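Posted in April by Tandness
Home and workshop robots, buying advice

Is the Fladine tidy-up service worth paying for, or should I train the arm by myself?

Hello to all. I have a white two-arm robot, bought second hand without any software subscription. Fladine now offers a service where you send them recordings of your task and they send back a trained skill, with 71 dollars per skill and a free correction if the first version is not good. Before I pay I would like to hear from persons who used it.

My task is simple to say. The robot must take the things from the top of a small cabinet, put them in the bottom drawer and close the drawer. I guide the arms by hand controllers and everything is recorded. I can do it well by remote control, but when I tried the open training package from Murkovton, the arm did the drawer correctly and was very bad with the objects.
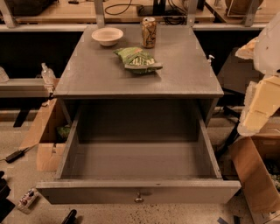

My first doubt concerns the choice of objects. Fladine writes in the order form that a skill should be recorded with "typical household items", and they do not explain more. I wanted three things which need a different grasp, so I took a bowl, a drink can standing upright and a green snack bag, and I start with the drawer already pulled fully open. The bag lies flat and crumpled in front of the two others, and I am afraid that this is the difficult one, for a bag has a new shape each time. Should I remove it from the recordings and order it later as a second skill? It would mean to pay two times, and I would prefer to avoid this.

My second doubt is the surroundings. I record in my workshop, not in a bedroom. There are boxes and cables on the floor near the cabinet, and a workbench behind. Does Fladine ask for a clean background, or do they accept such recordings? The support answered me only with the link to the order form, which I had already read with attention.

Thank you in advance for any experience, also the negative ones.

El Ouafi

I used the service for a similar job (toys from a shelf into a box), so I can answer a part of this.

Keep the bag. The price is per skill and not per object, and they count "clear the top into the drawer" as one skill, if you record it so from start to end. If you separate the bag you will pay again, as you say, and you will also have two skills that must be called one after the other. In my case the first version dropped soft things often. I sent 17 more recordings with only soft things and the corrected version was much better. It is not perfect, and for the price I am satisfied.

What I would change is the variety. Do not put the objects each time in the same places. I made this mistake and the skill learned the places instead of the objects. Move the can to the front, turn the bag, put the bowl on the other side. Please record also some starts where the drawer is only half open, if you want that the robot can open it.

For the background, they accepted my kitchen with everything in it. I only had to keep the floor free where the drawer moves out. 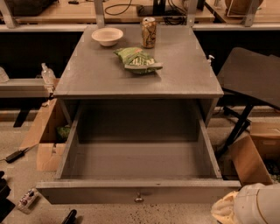 Murkovton user since the first version, and I do not agree that the paid service is necessary for this. The open package can learn the drawer and the can without problem, also on an old computer. For the bag you must lower the closing force of the gripper and record slower, this is written in the manual but in the last pages. I needed 3 evenings. If your time is worth more than 71 dollars then pay, of course.

One thing to check before you order from Fladine: the skill is delivered for one robot only, and if you change the gripper they ask for a new order. It is in the conditions, under "hardware". I find this not correct from their side, but it is written clearly.

Tandness

Thank you both, this is very useful. I did not see the point about the gripper in the conditions. I will keep the bag and change the positions, and I will try first the lower closing force with the open package. If it still fails, I will order and write the result under this post.

Contact | Copyright Murkovton Community Help | Back to top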